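Unit 4: Budgeting for a two-arm cell

Handout to read before the seminar. Bring a calculator.

4.1 What the quote leaves out

The Rotham quote covers the arms, the grippers and one year of support. It does not cover the network side. A task such as handling patch cables at a rack needs a switch, a rack to hold it, spare leads and a table both arms can reach. Price these as separate lines, or they end up in "sundries" and get cut first.

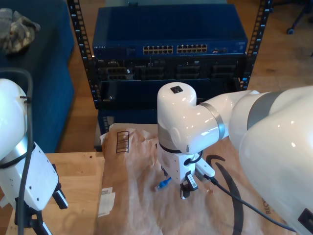

4.2 Small items

Use the Kidik price list for August. For the exercise, assume:

Switch and rack: 577
Patch leads, mixed lengths: 76
Replacement gripper fingers, two sets: 226

Add a contingency of about 3,000 for the whole cell. Keep it on its own line - do not spread it across the others.

4.3 Delivery and storage
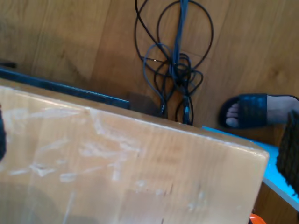

Delivery charges depend on volume as well as weight, so ask Ambaye for packed dimensions before you compare carriers. Allow floor space for unpacking too. A large taped carton and a loose bundle of cables take up a good stretch of floor, and people still have to walk past them. If the room is small, ask for a split delivery and put the extra charge in the budget. Keep the cartons until the warranty ends.

4.4 Exercise

Draw up a one-page budget for the Kullus site using the figures in 4.2. Show the total with and without contingency. Mark any line you would delay to the second year and say why.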